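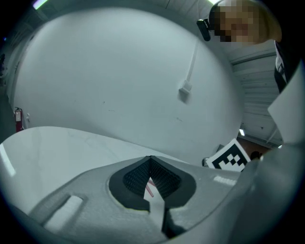 Figure 2. White tabletop, wide-angle view.

5. Does a white surface tire the eyes?

The claim that white tabletops cause eye strain has been repeated so often in the office planning literature that few authors still give a source for it. When a source is given, it is usually Dehghan's early survey in Trotholm, which asked office staff whether they would prefer a darker desk. Most said yes. A preference for a darker desk tells us something about taste, and perhaps about how stains show up, but it is a long way from a measure of tired eyes. Later papers cite the survey as if it had tested the second question, and one cites it for a figure on headaches that does not appear in it at all.

Our own data do not let us settle the matter, though they give us reason to doubt the stronger versions of the claim. The diary study described in Section 4 drew on 233 people at the two Gorach sites, who between them returned 1,575 usable entries. Each entry included a rating of eye comfort at the end of the working day, along with the surface color of the table used for most of that day. A broad white top like the one in Figure 2 was coded as "light", as were cream and pale gray. Wood tones were coded as "medium" whatever their finish, a decision we would make differently now.

Ratings for light surfaces were slightly lower than for medium ones. The gap shrank by more than half once we allowed for distance from the nearest window, and it disappeared among people who worked mainly from a screen. What remained came largely from the group doing paperwork under ceiling lamps. That is a small group, and two of its members account for a good share of the lowest ratings. We would not want to build a purchasing rule on it.

Salehi and Rahimi have argued that window distance should not be treated as a separate factor, on the grounds that glare from a white top is partly window light to begin with. We accept the point. If it holds, though, the sensible thing to change may be the blind or the position of the table, and the color of the top becomes one option among several - and the most expensive. Neither author costs the alternatives.

Makers' claims deserve the same caution. The leaflet for Skuradex, the matte coating applied to tables at one of our sites, says that it "restores visual ease", a phrase we have been unable to connect to any test. The coated tables in our sample were also newer and stood in rooms that had been repainted in December, before the diaries began. Any benefit people reported could belong to the paint. Ansari, reviewing an earlier draft, suggested comparing only tables in repainted rooms, but every table in those rooms had been coated.

There is also the question of what people thought we were asking. Esfahani's follow-up interviews found that several respondents had read "eye comfort" as covering how pleasant the room was to look at. A person who dislikes a bare white table may well rate it low without feeling any strain. The wording was changed for the second round, reported in Section 6, and the ratings for light surfaces rose a little. We cannot say how much of that rise is due to the wording and how much to the longer days.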